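Thread: switching an adult dog from one kibble to another without wrecking its gut. Posting in pieces because the long version got eaten by the app.

Background for anyone new: medium-size mixed breed, nine years old, no allergies on record. Old food was Urnance Adult. New food is Villitz Senior. The vet suggested the change after the January bloodwork.

Before any of that, the toy situation, as it stands.
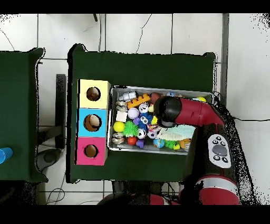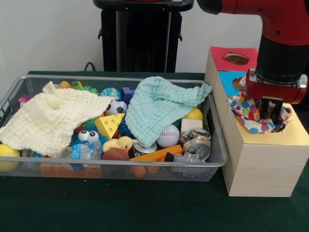

Back to food.

1/ Step one is arithmetic. The cup is a bad unit. Kibble density varies by brand, so a level cup of one food and a level cup of another can be far apart in calories. Get a kitchen scale that reads in single grams.

2/ The old ration was 116 grams per meal, two meals a day. That number came from trial and error over a few years. It held her weight steady, so it is the baseline for everything below.

3/ The new food is less dense in calories per gram. Read the panel on the back of the bag, find kcal per kg, and convert. The feeding chart on the side of the bag is a starting point for an average dog. Mine has never matched it.

4/ Schedule. Days one to three, a quarter new food. Then half for three days. Then three quarters for three days. Day ten is all new. If stool goes soft, hold at the current ratio until it firms up, then continue.

5/ Mix it properly. A dog that prefers one kibble will sort it out of the bowl and leave the rest on the floor. A spoon of warm water and a stir is enough to make sorting too much work.

6/ Result so far: day six, one soft stool on day four, held an extra day, normal since. Appetite unchanged. Water intake slightly up - no idea yet if that is the food or the radiators.

7/ Treats count. I take 100 kcal off the daily total for training treats and stop there. Dental chews go in the same budget. Check the label on those, some are larger than you would think.

8/ Storage. Keep the kibble in its original bag, rolled down, inside the bin. The lot number and best-by date are printed on the bag and you will want both if there is a recall. Wash the bin between bags. Old fat on the walls goes rancid.

9/ Someone asked about the slow feeder. It is the Higuchi one, the shallow version. It took her meals from under a minute to nearly five. Top rack of the dishwasher is fine. The rubber ring comes off and needs to be dried separately.

Reply to a DM: yes, you can mix in canned food during the transition, but then you are changing two things at once. If something goes wrong you will not know which one did it.

Second DM: no, I would not buy the big bag first. Ekelcombe (the feed store, not the town) sells the small size and will order it if the shelf is out. It costs more per pound. Still cheaper than a full bag she refuses.

Correction to 3/: I typed kcal per kg, but some US bags list only kcal per cup in large print. The per kg figure is there too, in the small type near the guaranteed analysis.

Next weigh-in is when the first bag runs out. Will add the number to this thread.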